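Display room working group – minutes

Wednesday, 10 am start, Stultenley, upstairs end of the unit. Finished late, see last item.

Present: shop side, stockroom, cleaning contractor (Undari), building manager for first part only. Apologies from accounts.

Last minutes
Agreed. One correction, the spare keys are with the front desk, not stockroom.

Wall lettering
Long talk. Building manager wants to know if letters can be wiped with the ordinary spray. Undari say dry cloth only until Hellwig (who put them up) confirm. Black shows every fingerprint up close on a white wall, and people do touch it. Letters stay where they are. Question of moving them along to be nearer the door raised again, not taken further – wall would need filling and painting, no money this year.
The small print on the wall by the display shelf: two present didn't know it was there. Shop side to find out what it is supposed to say now, the wording was agreed before the name on the leaflets changed.
Action: shop side to write to Hellwig re cleaning. Job number 3636, please quote it or they can't find us.

Display shelf
Clear panels smear. Undari have been doing the front only, will do the sides as well from next visit. Inside is our job not theirs, as things have to come out first.
Small silver and grey pieces on the upper shelf to stay together up there. Stockroom asked again that nobody takes one away to show a customer without writing it down. Sheet to go behind the desk.
Red bits lower down. Shop side like them, only thing with any colour in that corner. Stockroom would like them moved up a shelf. Left as is till the March change round, then look again.
Labels – still none agreed. Iltau offered to print a set, price came back per label which seemed a lot. Ask for price for the lot.
Action: stockroom, sheet. Shop side, Iltau price.

Ceiling and ducts
Dust. Undari can reach the lower edges of the ductwork with the long pole but not the tops, and not up in the bays. Tops need a tower, and the tower means closing the room for a morning. Building manager says the ducts are the landlords and the tops may already be in the service charge, will check befoer anyone pays twice.
Somebody asked about painting the ducts white to match the wall. General feeling no. Grey is fine, hides more. White ceiling panel needs a wipe at some point, do it while tower is up.
Draught over the desk, three complaints since last time. Building manager to ask if the flow can be turned down at that end. Left the meeting here.
Action: building manager, service charge and draught.

Metal drum
Inside to be cleaned with soft cloth, no scourers, surface marks easily and then every streak catches the light. Wipe round the rim as well, gets forgotten. Check nothing left inside before locking up. Cloths not to be left in it overnight please.
Shop side wanted to know if it counts as display or equipment. Matters for insurance apparently. Carried over.
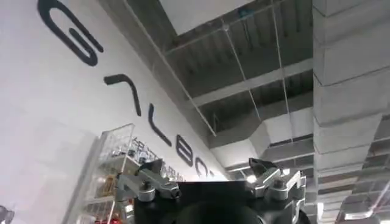
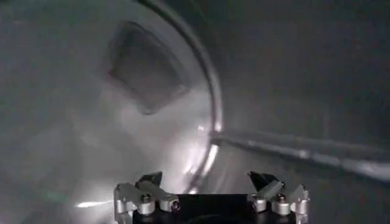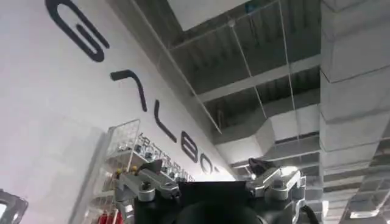

Cleaning rota
Undari to swap their Wednesday visit to early, in and out before 11. Shop side happy, stockroom less so as deliveries come through at the same time. Try it for a month. If the trolley and the pallets meet in the corridor again, go back to old time.
Cloths: grey for metal, yellow for the clear panels, kept apart. Current bag is all mixed, to be thrown out and new ones bought. Spray bottles need names on, two had nothing on them at all.

Any other business
Bin by the door too small. Buy bigger one, petty cash.
Step stool missing – anyone who has it bring it back.
Door closer slams, mentioned every month, will email the building manager as they had already gone.
Recieved a thank you card from the open morning, pinned up in the kitchen.

Next meeting
Same place, 10 am again, date to be sent round. Items to the front desk the day before.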